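Where Do All the Little Bits Go? The Story of a Messy Table

You have finished your paper crown. It is a splendid crown, with points all the way around, and you are ready to wear it to supper. But then you look down at the table, and oh dear. There are paper triangles everywhere, and skinny strips, and a few pieces so small that you can't even remember cutting them. How can one crown make so many scraps?

Let's start there, because it's a good question, and then we'll get to the cleaning up (which can be more fun than you might think, especially if you like rolling things).

Why one piece of paper makes so many scraps

When you cut a shape out of paper, you keep the shape and leave behind everything that used to be around it. Cut out a circle and you have one circle, but the leftover part often falls into four or five pieces, because your scissors had to come in from the edge somewhere. Cut a zigzag, like the top of a crown, and every dip in the zigzag drops a little triangle. One of our readers in Tunancombe wrote to tell us she had made a paper snowflake and counted up the scraps afterward, and there were 56 of them! That's a lot of bits from one snowflake.

Food does the same thing in a different way. Bread and crackers are full of tiny air holes with thin, dry walls between them. When you bite or snap a cracker, it doesn't break along one tidy line. It breaks along lots of those thin walls at once, and the loose parts fall off as crumbs. A soft, fresh slice of bread bends and squashes before it breaks, so it usually drops fewer crumbs than toast does. You can test this at breakfast if the grown-ups don't mind.

Why small bits are so hard to pick up

Try picking up a book. Easy. Now try picking up a crumb. Your fingertips are much bigger than the crumb is, so they bump the table before they can get around the sides of it. Paper scraps are tricky too, because they lie flat and there's hardly any edge to pinch. You scratch and scratch at one corner and it just slides along with you.

Some bits hang on by themselves. If you have ever rubbed a balloon on your sweater and stuck it to the wall, you have met static electricity. Light things like paper dust, fluff, and hair can be pulled along by static, and that's why a scrap will sometimes cling to your sleeve and ride all the way upstairs. Water holds on to things as well. A crumb on a damp spot sticks there, and when the spot dries, anything sugary in it can dry like glue.

So we use tools, and different bits like different tools.

Sweeping

A brush has lots of bristles that can bend. When you push it across a table, the bristles reach down and nudge all the bits along together, even the ones too small to pinch. The trick is to go slowly. If you sweep fast, the bristles bend back and then flick forward like tiny catapults, and off go your crumbs onto the floor, the chair, and possibly the cat.

Start at the outside and sweep in toward one place. Lots of people sweep toward the edge of the table and catch the bits in a hand, and that works all right if you have big hands. It's easier with a tray.

The tray

A shallow tray with raised sides is a wonderful thing to have near a messy job. The sides stop the bits from rolling away, and when you're done you can carry the whole mess to the trash in one trip. You can even work over the tray from the beginning! Break your crackers in it, or sharpen your pencils over it, and most of the mess will land where you want it.

Metal trays are nice and smooth, so dry crumbs slide right out when you tip them. If a few stay behind, give the bottom a gentle tap. Keep the tap gentle, please, or you'll be starting again.

The lint roller

A lint roller is a handle with a fat roll of sticky paper on the end, and the sticky side faces out. As it rolls, a new part of the sticky paper presses down, grabs whatever is there, and lifts it up and away. It's very good with fluff, hair, and tiny specks on cloth, where a brush would only push them deeper in.

It isn't so good with a big heap. The sticky side fills up, and once it's covered with fluff there's no sticky left for anything else. Then you peel off the outside sheet and find a clean one waiting underneath, and for some of us that is the very best part of the whole afternoon.

The towel

Save the towel for last. Cloth is made of threads with lots of tiny gaps between them, and those gaps soak up water and trap dust. If you wipe too early, though, you'll just drag the big crumbs around in circles.

Fold your towel into a flat rectangle first. A folded towel fits under your hand without flopping, and it gives you extra clean sides, too. Wipe with one side until it looks grubby, then open a fold and carry on with the next.

A sorting game for the next messy day

Before you throw anything out, spend a minute sorting. Put the bigger colored scraps in an envelope for making a mosaic later. Triangles make good fish tails, and also good mountains. Crumbs go in the trash, and clean paper that's too small to save can go wherever your family puts its paper. Ask if you aren't sure!

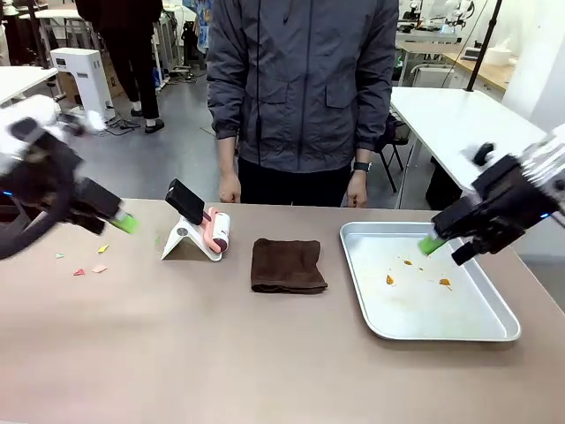 By the Gelleck Children's Page, Tunancombe

Paper scraps on one side of the table, crumb-sized bits in the metal tray on the other, and a folded towel and a pink-handled lint roller in between. Which tool would you choose for the red piece of paper, and which for the tiniest fleck in the tray? Try out your answer on some scraps of your own, and write to the Children's Page to let us know how it went. We love getting your letters, even the crumbly ones.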